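Plurkum wrist camera set, simulated half

Thanks so much for stopping by! Huệ Khúc and I put these renders together in December to compare two finger shapes for the Mahuika gripper, and we'd love to see what you make of them (good or bad). 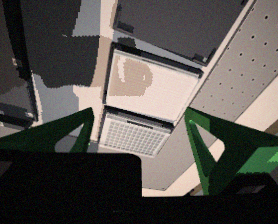

Our favourite finger so far is the hollow triangular one, coloured green in the simulator. We labelled 100 approaches with it, and views like the open laptop lying between spread fingers are filed under "wide". Please email Ehsan Parsa if a label looks off.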